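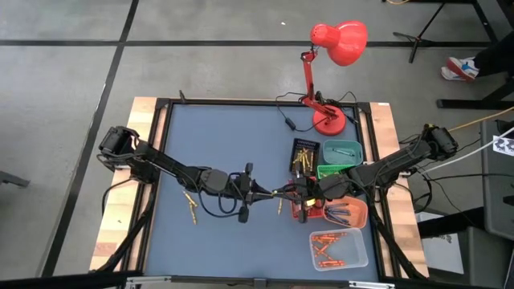 Plevbridge Community Arts opens its after-school colouring club in July

I've been wanting to write this one for ages! Plevbridge Community Arts is starting a free after-school colouring club for kids in grades one to four, and the doors open in July at the Mertens Hall annex.

We've got 16 spots per session, and sessions run from 3:30 to 5 p.m. for 8 weeks. Parents are welcome to stay (there's a kettle, and the chairs are better than they used to be), or you can drop off and come back at pickup time. If your child has a favourite colouring book, send it along - otherwise we have plenty of paper. 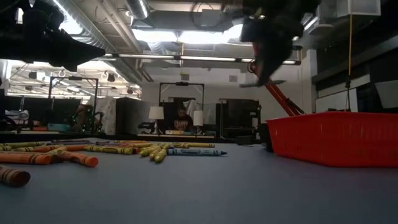

The Elen Fund has given us a grant for supplies and snacks, so we won't be charging families a cent for this first run. I grew up a few streets over and spent most of my afternoons drawing on the backs of envelopes, so you can imagine how I felt when the letter came. I read it twice in the driveway.

We'll mostly let the kids draw what they like. Every second week there'll be a theme from the neighbourhood, starting with the Dralik Street footbridge and the ducks under it, and at the end of the program we'll hang 12 drawings in the library foyer. The kids will vote on which ones go up, which I expect will be noisy.

Registration is open now at the Plevbridge library desk or at the annex, Room 145, any afternoon before 6 p.m. Please tell us about allergies when you sign up. Reporters who'd like to visit a session are welcome too - just check with the annex first so we can let parents know.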